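Finally went through the utensil drawer. Posting as I go in case anyone else has one that won't shut.

Background: we moved in last April and everything from the old kitchen went into one drawer by the stove. It has stayed there since. Takeout sauce, rubber bands, the manual for a rice cooker we gave away.

Step one was emptying all of it onto the counter. Step two was throwing out the sauce. Some of the packets were from Durnier, the noodle place on our old street, and that closed before we left.

The real problem is chopsticks. We buy a pack, lose half of a pack, then buy another. There was also a set from Sekus that came as a gift, plus whatever comes in the bag with dinner. I counted once I had them all out: 70. That is sticks, not pairs, and it is still too many for a household of 2.

Rule I used: if a stick has a match, it stays for now. If it's split or bent, out. Anything still in a paper sleeve went in a bag for the break room at work, where people are always short of them.

Moved over to the table after that because the counter was full. Blue cloth down, tall off-white container at the back, sticks in two bundles and a clear plastic spoon between them.

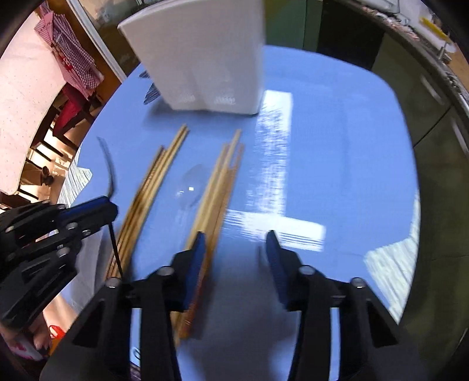
Chopsticks, partway through sorting. Pale and dark brown on the left, yellowish and reddish-brown on the right.

The bundles aren't final. I went by which ones felt the same length in the hand, and that mixed the colors. My plan is to redo it by color, since that's how we grab them at dinner anyway.

The plastic spoon I keep going back and forth on. It's light and fine for yogurt at work. It would also be fine in the recycling. Leaving it out until the end.

For the drawer itself I bought a divider from Panberg. It's 2 inches too short for the drawer, so there's a gap at the back — I put the rolling pin there and it fits.

Cost so far is the divider and one roll of shelf liner. I had planned on a bigger one from Stan but it was out of stock, and I didn't want to wait.

What goes back: 8 pairs of chopsticks, the good peeler, the can opener, measuring spoons, one whisk. Everything else has to earn a spot or live in the hall closet.

Drawer shuts now. Doing the spice shelf next, probably after dinner.

586 likes

Comments

Which liner did you get? Mine slides every time I open the drawer.

8 pairs is about right. We kept 6 and ran out the first time we had people over.

Keep the spoon.

I use the mismatched ones as plant stakes, works well for seedlings.

We use cookies to keep you signed in and to remember your settings. Accept / Manage cookies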